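Revised 5th November. Replaces the June sheet.

## 4. Hanging the Wall Panels

Read this section through before you open the panel cartons. It covers the Mondari clip-on wall panel in all colors. Floor tiles are in Section 3 and door trim is in Section 6.

### 4.1 Before you start

The panels hang on horizontal rails. The rails carry all the weight, so the wall behind them has to be sound. Loose plaster, old wallpaper and flaking paint must come off first. Small dents can stay.

Leave the unopened cartons lying flat in the room overnight. Do not stand them on end.

You will need:

- a drill and a bit to suit your wall
- a spirit level, the longer the better
- a pencil and a tape measure
- a fine-toothed saw
- the rail key from the hardware bag
- a rubber mallet

Check the batch number on each carton. Panels from different batches can differ slightly in shade. If you have mixed batches, keep each one to its own wall and make the change at a corner.

> **Caution:** Find the pipes and cables in the wall before drilling. Turn off the power to any outlet or switch you plan to work near.

### 4.2 Fitting the rails

1. Measure up from the finished floor at both ends of the wall and mark the height of the lowest rail. The bottom of the panel should clear the floor by 5 mm.
2. Join the marks with the level. If the floor slopes, work from the high end.
3. Mark the remaining rails at the spacing printed on the carton.
4. Hold each rail to its line and mark through the slots. Screws go no more than 40 cm apart.
5. Drill, insert the plugs, and drive the screws until the rail just stops moving.
6. Lay the level along the rail, adjust it, and tighten fully.
7. Repeat for the other rails. Check each one against the lowest rail as well as against the level.

**Note:** On hollow walls, use the toggle plugs in the Keskin hardware pack, part 587. The standard plugs are for brick and block only.

### 4.3 Cutting panels

Plan the wall so that a cut panel falls at each end and both are close to the same width. A thin strip in one corner is hard to clip and tends to rattle.

1. Mark the cut on the back of the panel.
2. Support the panel on both sides of the line.
3. Saw slowly with the back facing up.
4. Clean the edge with fine sandpaper.

Cutouts for outlets are made the same way, after drilling a starter hole in each corner.

> **Caution:** Wear eye protection and a dust mask when sawing or sanding.

### 4.4 Hanging the panels

1. Start in the corner farthest from the door.
2. Hook the top clips over the upper rail and let the panel hang.
3. Press along each lower rail until the clips snap in.
4. Slide the panel into the corner, leaving the gap shown on the clip gauge.
5. Hang the next panel and tap it sideways until the edges meet. Use the mallet with a scrap of panel between it and the edge.
6. Continue to the last full panel, then fit the end piece.

To take a panel down, turn the rail key a quarter turn at each lower clip and lift. Panels can be rehung, but replace any clip that has whitened at the bend.

### 4.5 Corners and two-color rooms

Where two colors meet, finish one wall completely before starting the other. The second wall covers the raw edge of the first. Fit corner trim last, and order it in the color of the wall that gets more light.

Spare clips and trim come in bags of 11 from the Gristville and Anengate counters. 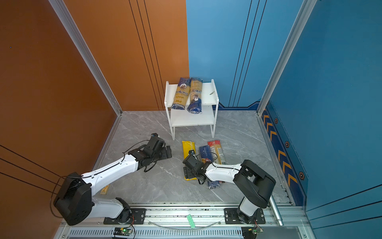 Keskin's fitting desk adds one point on 4.5: if the two walls are out of square, leave the corner trim off for a day and check the gap again before you cut it, and take the width at the top and the bottom separately.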